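Minutes of the Equipment Review Meeting
Vendia fulfillment, Building 2 conference room
Sep 29, 2026

Chair: Catríona Ní Chonaill
Also present: operations, maintenance, purchasing, IT
Apologies: site safety

1. Minutes of the last meeting
Approved with one correction. The Vamudeo quote was for a one-year service plan, and the earlier minutes had it as two.

2. Rakena picking kit – status of the review
The chair reminded the meeting that Rakena is being looked at for mixed small items only. Cartons and bagged goods stay with the present line whatever is decided.

Operations reported on the trial. The test list holds 66 items, and the supplier ran 207 pick attempts against it under the agreed rules. The full log was sent out before the meeting. Maintenance asked that drops and missed grips be listed separately in the next log, as they are counted together now. Agreed.

Purchasing asked if the kit can be bought without the arm. The supplier has confirmed that it can. The kit covers the gripper, fittings, cabling and software, and the buyer may use an arm already on site if it is on the supported list. IT has the list and will check it against what we own.

3. Price and service
The kit is offered with 12 months of support. After that the plan is $3,000 a year, covering software updates and remote help but no spare parts. Operations thought this was fair. Purchasing did not, and wants worn gripper parts included for at least the first renewal. The chair asked purchasing to put this to Vamudeo in writing, as they handle service for Rakena in our region.

Vornon has sent a competing offer. It came in too late to be read properly and is held over.

4. Bins and cell layout
Maintenance spoke about the two-bin layout, with one bin set directly behind the other and a sloping wall between them. The slope takes marks and scratches, and maintenance would like a liner or a replaceable plate there. The supplier has not priced one. 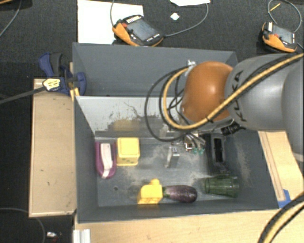

Maintenance also wants the cable routing settled before any order goes in. Loose loops near the gripper are acceptable in a trial cell – they are not acceptable on our floor, where the cell would run up to two shifts a day. Purchasing will ask for a proper cable guide as a line on the quote.

Operations asked for round and ribbed items to stay on the test list, along with soft packs. No objection.

5. Actions
Purchasing: write to Vamudeo on spare parts, liner and cable guide.
IT: check the supported arm list.
Operations: ask for the revised log format.
All: read the Vornon offer before the next meeting.

6. Any other business
IT noted that the Rakena software needs its own network port in the cell. Maintenance will include it in the layout drawing.

Next meeting to be set by the chair once the supplier has replied.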